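Reading group, minutes, September

Present: Zhuoran Cao (chair), Bianca Anghel (notes), the Katano people on the call, sound bad for the first part. Started 7:10.

1. Last time's minutes
Agreed. One fix: the Hollura letters were read in the order of the reprint, not the order of the postmarks. Bianca to change the web copy.

2. Sodik, chapters 3 and 4
Long one. Main question was who writes the green footnotes. Zhuoran still says it's the translator all the way through. Points to the misspelled river name, same wrong spelling in the foreword and in note 3. Katano side says the printer could have carried the mistake over, so it proves nothing. Back and forth on this for a while.

Bianca read out the passage with the ferry timetable. The last two sailings don't match the map at the back. Either the map is from the later edition or the narrator is lying about the night crossing. Most in the room leaned toward lying. Left open, goes on the list of open puzzles.

Also noted: the first letters of the chapter 4 paragraphs spell nothing in English. Somebody to try it with the original-language text if we can find one. No takers yet.

3. The Khurana inserts
Our copy is missing the folded telegram and one postcard. Seller says it shipped complete. Zhuoran wrote to them, no answer so far. In the meantime the Katano group will send scans of theirs, both sides please, the postcard stamp matters for the harbor theory.

Discussion on whether inserts should stay at the page where they were found. Agreed: leave them in place, pencil the page number on a slip and not on the insert. People reading ahead should put things back where they where.

4. Theory page
Entries now capped at 2,000 words. Zhuoran's on the translator runs over and will be split. Please say which edition your page numbers come from, half of the notes on Hollura are useless right now without it. Spoilers for the final chapter go on the second page, not the first. Again.

5. Next reading
Chapters 5 and 6, plus the afterword if there's time. The afterword is short but the cipher in it is not, Bianca wants a full meeting for that. Decided: read it, don't discuss it. Vote was 3 to 2.

6. Actions
Bianca: fix web copy, open puzzles list.
Zhuoran: split the theory entry, chase seller again.
Katano: scans of telegram and postcard.
Everyone: edition names on all page refernces.

Closed 8:50.
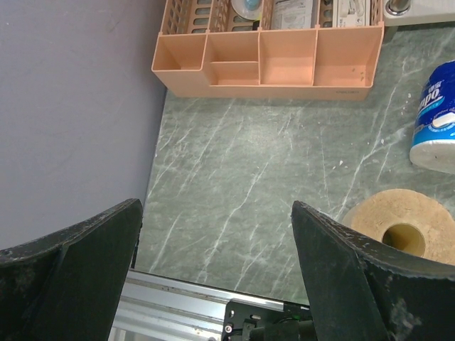
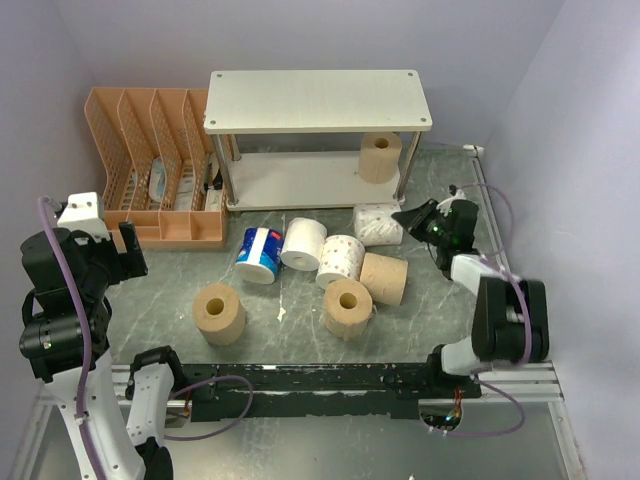 Bianca Anghel: Adding to item 2 after going back through it. The wrong river spelling turns up once more, in the ferry captain's speech in chapter 4, and that line is in the main text and not a footnote. So if it is the translator, then the translator has been at the main text too. Doesn't rule out the printer. Can we put it ahead of chapter 5 next time? Also the timetable has the harbor under its old name and the map has the new one, so I'm changing my vote on the lying narrator to don't know.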